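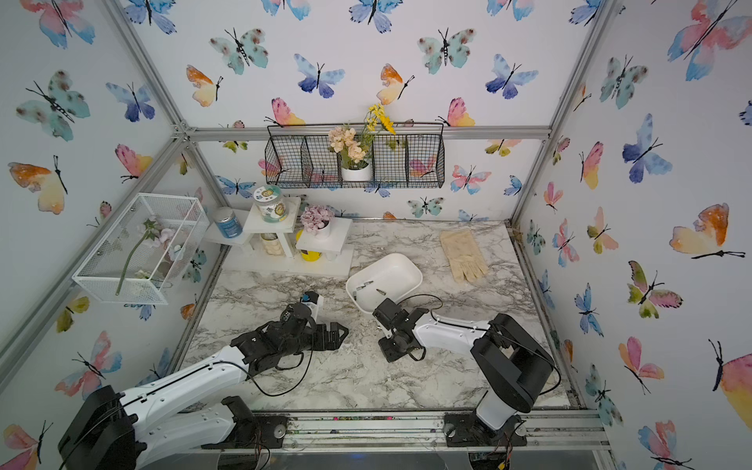 Bus drivers in Fadden vote to reject pay offer

Bus drivers and garage staff at Kulow Transit have voted to reject the company's latest contract offer, raising the chance of a strike on Fadden's city routes in June.

The union local representing the workers said 269 members voted against the offer and 54 voted in favor. The count was finished shortly after 9 p.m. at the union hall on Mill Street, and the result was posted on the door before the meeting let out.

The offer covered three years and included a raise in each of them. It also would have changed the way split shifts are paid. Drivers who work the morning and evening rush now get a half-hour of paid time on each side of the midday break. Under the proposal they would have been paid for the morning side only.

Union officers said the split shift change was the main reason the offer failed. In a notice to members, the bargaining team called it "a pay cut for the people who already have the longest day."

Kulow Transit said in a written statement that it was disappointed by the vote and that the offer was a fair one. The company said it is ready to go back to the table and that buses will run on the normal schedule for now.

The current contract expired at the end of winter. Both sides agreed then to keep working under its terms while talks went on. Either side can end that arrangement by giving five days' notice in writing. As of this week neither had done so.

Kulow took over the city routes when the Fadden city council split its old bus contract in two. The other half, which covers the airport line and the routes to Irik, went to Sæther Lines. Drivers there have a separate contract and would not be part of a strike, although the two companies share the downtown terminal. Sæther Lines declined to comment on whether its drivers would be told to cross a picket line at the terminal gate.

City hall has stayed out of the talks so far. The mayor's office said the city is not a party to the contract and expects the service it pays for to be delivered. Two members of the council have asked for a public briefing on what would happen to school trips if buses stop running. More than 900 students in Fadden ride to class on city routes with a district pass, according to figures given to the council in the spring.

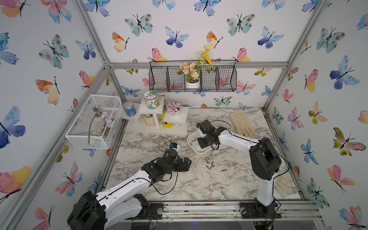
What happens next

A state mediator has offered dates to both sides. The union has accepted. Kulow said it was looking at the dates and would answer soon.

The vote does not itself start a strike. Members would have to hold a second vote, and under the local's rules a walkout needs the support of two-thirds of those voting. Union officers said no date has been set for that.

The school district said it would contact families directly if routes are affected. Riders with monthly passes would get a credit for any full day without service - a condition written into the city's contract with Kulow - but the credit does not cover single tickets or ten-ride cards.

The council is due to take up the request for a briefing at its next regular meeting, at 7 p.m. in the annex. Public comment will be limited to three minutes a speaker.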